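The Baert Society Turns 20, and I Am Asked to Bring Folding Chairs

I have belonged to the Astisano Cultural Society of Fullthorpe for long enough that people have stopped asking whether I'm Astisano. I'm not. My grandmother was, on the side of the family that kept the recipes and lost the paperwork. This was good enough for Tamara Moldovan, who signed me up in the parking lot of the library and had my dues in her purse before I'd found my car keys.

The society's big day is in July, when we honor the poet Baert. If you've never heard of Baert, you are in the company of nearly everyone in Fullthorpe. He wrote in a dialect that had maybe one good newspaper to its name, he came here as an old man to live with a daughter, and he is supposed to have disliked the place with real energy. There's a poem about our river that compares it to dishwater. We read it every year, in two languages, standing next to the river.

The plaque went up 20 years ago on the side of what used to be the daughter's house and is now a dentist. It says POET AND TEACHER, which leaves out printer, beekeeper and plaintiff. Every July we put flowers under it at five in the afternoon, after the last patient has gone home, and then we walk down to the hall and eat.

The walk is 229 steps if you're Arnaldo Teixeira, who paced it out so he could tell the accordion player how many verses were needed. The accordion player has shorter legs and always has a verse left over. He plays it at us in the doorway while we stand there smelling the food.

This year, being an anniversary, had to be larger. Tamara wanted speeches. Arnaldo wanted a children's recitation. I wanted to go to the lake, but I'd said this out loud at a meeting before and it was written into the minutes as "other business."

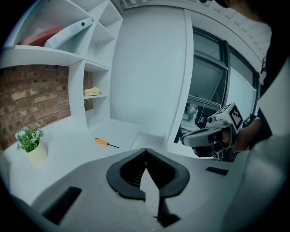

Do you have to have Astisano family to come to the July ceremony?

Anyone can come, and most of the people who do have no Astisano family at all. You don't need to sign up for the flowers or the walk. For the supper, put your name on the sheet at the library desk so the kitchen knows how much dough to make.

Back to the speeches. There were five of them. The first was from the city, which sent a very nice young man who pronounced Baert three different ways and, by the law of averages, got it right once. The second was Tamara's, and it was good, because Tamara once taught eighth grade and can make a crowd of adults take its hands out of its pockets by pausing. The third and fourth I spent looking for a place to put down a tray of chairs - well, a cart of chairs, but it tipped like a tray.

The fifth was by the dentist. She hadn't been on the program. She came out in her work shoes and said that patients ask her who Baert was, and for years she'd told them she didn't know, and last winter she had gone and read him. She liked the beekeeping poems. She did one from memory, in the English, and she only stumbled at the word "smoker." Arnaldo had to go and look closely at a hedge for a while.

Then the children recited. There were a lot of verses and not many children, so some of them came around twice. One boy did his entire part facing the wall, which I'm told he had practiced that way.

At supper we had Widora, and I should explain that Widora is a dumpling, or a village, or a woman's name, depending on which cousin you ask. Ours are filled with greens and a sharp cheese we can't get here, so we use a different sharp cheese and argue. The oldest member, who is 81, ate six and told the kitchen they were nearly right. She has said "nearly right" every July I can remember. The kitchen would be alarmed by anything else.

I stacked chairs until ten. Tamara came by with a plate under foil and informed me that I'd been put down for next year's translation of the river poem, a fresh one, because the old one is "too polite about the dishwater."

I don't speak the dialect. I mentioned this. She said I had until spring, and handed me a dictionary with no cover that starts at the letter C.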